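Subject: Re: [kelholm-allotments] Water charge and the Pultdale road tap
From: Azra Dervishi
Date: Apr 13, 2023
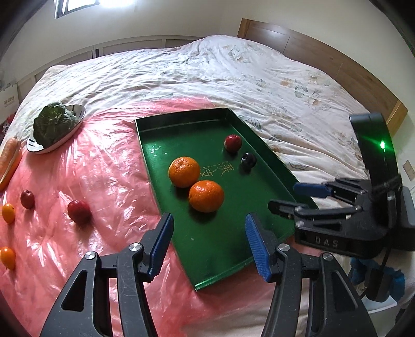 Hi all,

Answering Nnamdi's question from the weekend, plus one correction.

Nnamdi Jibrin wrote:
> The letter says the water charge is going up to 70 dollars per
> plot. Is that for the whole season or just until the meter is
> replaced? Also, is the tap by the Pultdale road gate back on?
> I have been carrying water from the other end since March.

It is for the whole season. The old charge did not cover last year's bill and we were short 168 dollars, which came out of the fence money. If the new meter shows lower use, the difference comes off next year's charge. There will be no refunds partway through.

The tap is still off. Senad has the part, but the shutoff valve is stuck and the town has to free it first. I called them Tuesday and have no date yet. Please don't force it.

Correction to the letter: the hose limit is 20 minutes per plot on shared taps. The letter left that out.

Haris Leka still has fruit tree netting to give away. He also wants the long ladder back, whoever has it. Plum and apple growers should write to him directly, off the list.

Azra
plot by the lower gate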